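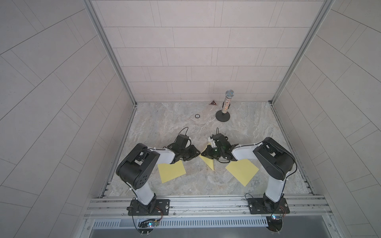
Marble is lovely until you have to stand on it in bare feet in the dark, according to Malathi Sundaram, who gave up on the real thing after one winter and says she would not have it back if it came free with the house. Her remark reached Famwood by way of a comment card, and it has been pinned above the kettle at the Podarcombe office ever since.

Posted in: Home & Trade News / Floors, Walls & Wet Rooms

FAMWOOD LAUNCHES SẦM, A MARBLE-LOOK FLOOR FOR PEOPLE WHO OWN SOCKS WITH HOLES IN THEM

Podarcombe flooring maker Famwood will put its new Sầm range on sale in September. Sầm is a marble-look sheet floor for bathrooms, utility rooms and the sort of downstairs loo that estate agents call a cloakroom. It comes in six patterns, four of which are grey. The company is aware that this is a lot of grey.

"We did offer people a nice warm pink," said Jagadeesh Shetty, head of design at Famwood. "They said how interesting and asked what we had in grey."

The range follows a postal survey of 773 households, carried out last spring with a free pencil in every envelope. Respondents were asked what they wanted from a bathroom floor. Most wanted it to look expensive, cost very little and never need washing. Famwood has managed the first, made a fair attempt at the second and would like to manage expectations about the third.

Veins that don't repeat every time you look down

The usual trouble with printed marble is the repeat. You sit there of a morning, gazing at the floor as one does, and after a while you notice that the vein shaped like Norway has a twin by the door. Once spotted, the second Norway cannot be unspotted, and some customers have admitted to laying a bath mat over it.

Sầm uses a longer print than the company's older floors, and its sheets are cut so that the joins fall in different places on the pattern. There is still a repeat. In most family bathrooms the washing basket will get to it first.

The surface has a low sheen and a slight texture underfoot. Early samples were glossier and were much admired in the showroom, right up to the moment that somebody walked across one with a wet umbrella. The gloss was turned down the same afternoon.

About the name

Famwood would like to deal with this now, as the phones have already started. Sầm has an accent and a hat on the same letter, and both are staying. Staff at the Podarcombe showroom will answer to any reasonable attempt. The earlier working title, Prurico, was dropped after Kamarul Tjoa in accounts pointed out that it sounded like something you would need a cream for. A small number of brochures had already gone out under that name. Anyone holding one may consider it a collector's item or use it to level a wardrobe.

Fitting

Sầm can be laid over most flat, dry, sound floors. Old tiles are fine if the grout lines are filled first. Floorboards need a layer of ply. Bring the sheet indoors the day before and leave it unrolled in the room where it's going, or as near as the furniture allows – it will sulk otherwise, and a sulking sheet curls at the corners.

The fitting guide has been rewritten after 78 customers wrote in about the old one. Several of them enclosed the guide itself, with corrections. The new version has bigger drawings and says which way up to hold the template, a point the previous edition had left to the reader's judgement.

"My mother fitted hers from the draft guide, with a bread knife," said Saranya Achari, who runs customer service. "We've now added a line about bread knives."

Samples and stockists

Free samples can be ordered from the Podarcombe showroom by post or in person. They are about the size of a paperback, and Famwood suggests putting one on the bathroom floor for a few days and looking at it in morning light, evening light and a bad mood. Prices will be confirmed to stockists before launch. Trade customers who would like a display stand should say so early, as the last lot ran out and one shop had to prop its samples up in a toast rack.

Press contact: Gopinath Nambiar, Famwood, Podarcombe. Please ring before 5 pm, and let it ring a while.

Shares: 6 | Comments: 4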